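Moving the limescale problem upstream

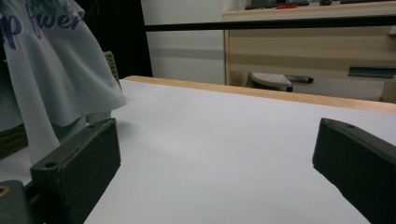
The water in our building comes out of the tap at a hardness that kills a kettle element in under two years. I have been meaning to write up what I did about it, mainly so that I can find the part numbers again when the resin needs changing.

We rent the upper floor of a house in Mösli. The supply enters through the cellar, passes a mesh filter that belongs to the landlord, and then splits. One branch serves the ground floor, the other serves us. I was given permission to fit whatever I liked on our branch as long as it could be removed without cutting pipe. That ruled out a full-size softener with a drain connection and left the small cartridge units.

I looked at two. The Durkik takes a tall cartridge and has a built-in bypass. The Bresora is shorter, cheaper, and needs a separate bypass made up from three valves. I bought the Bresora. The clearance under our branch is poor and the Durkik cartridge drops straight down when you change it, so it would have needed more height than I have between the pipe and the shelf.

Fitting took an evening. The unions were standard and the only trouble came from the old stop valve, which would not close fully and let a thin trickle through all the time I was working. I put a bucket under it and carried on. It has since been repacked and now closes properly.

Cartridge life is where the leaflet is least helpful. It quotes 3,000 litres, with a footnote saying that this depends on incoming hardness, and no table to go with the footnote. I wrote to the shop and had a reply from Corina Fuchs, who sent me the missing table as a scan. At our hardness the figure falls to 710 litres if you want properly soft water at the outlet, and the cartridge costs 56 francs. Treating everything we draw, including the shower and the toilet cistern, would be absurd at that price.

So I changed the layout. The unit now feeds the kitchen cold tap only, through a run of plastic pipe clipped along the old one. The shower gets hard water as before and I wipe the glass. A small meter sits on the outlet, bought second-hand, and I note the reading when I happen to be in the cellar. Drinking, cooking and the kettle do not add up to much, and the first cartridge lasted from fitting until June.

Testing is by drop kit. You fill the tube to the line, add reagent a drop at a time, shake, and stop when the colour changes from red to green. The number of drops is the hardness in German degrees. Two things affect the result more than I expected. The first is drop size, so hold the bottle vertically. The second is the light. Under the yellow bulb in the cellar the change is very hard to judge and I was reading high. I now take the sample upstairs and do it by the window.

A new cartridge needs rinsing before use. The leaflet says 20 litres. I found the water still tasted faintly of something at that point and ran it for a while longer. The rinse water is fine for plants that like it soft, so I keep it in cans on the balcony.

Ademir Lopes asked in the comments on an earlier post whether a magnetic collar would have done the same job. I had one, a Jememix, on the same branch for a full winter before any of this. The drop test read the same on both sides of it, as it should, because the makers do not claim to remove anything. What they claim is that the scale forms differently and does not stick. The kettle scaled up at its usual rate and I took the collar off.

Still to do: a second gauge after the filter so that I can see the pressure drop across the mesh, and a proper bracket for the meter, which at present hangs from its own pipework. The bypass handles also need labels. I turned the wrong one last month and spent some time wondering why the tap had gone dead.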